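Rangehoods and the airflow figure

Kitchen ventilation in this country is sold on a single number, and it is the wrong one. The litres per second printed on the carton is measured at the fan with little or no duct attached. Once installed, the same fan pushes against an elbow, a length of flex and a wall cap with a sticky damper, and the delivered flow drops accordingly.

I tested 12 units in rental flats in January. The worst was a Rivava rated at 400 L/s, which delivered 47 at the hood. The fan was sound. Its duct had been crushed behind a bulkhead and nobody had measured flow at handover, as the code there did not ask for it.

Kerstin Kröger has argued that capture efficiency should replace airflow on the label. I agree with the principle but not the order. Capture depends on hood depth, mounting height and which burner is in use, and a lab figure will mislead buyers in the same way if the duct is still left to chance. Commissioning should come first. A flow hood and a ladder are enough, and the job takes around 4 minutes per dwelling.

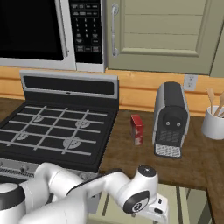

Recirculating units are a separate problem. A charcoal filter takes out some odour and does nothing useful about moisture or nitrogen dioxide. Counting one as kitchen exhaust in an airtight flat is a drafting error, and it should be struck from the next revision. Ludger Meinecke's objection is cost, but his estimate prices a new wall penetration for every flat, including those that already have one.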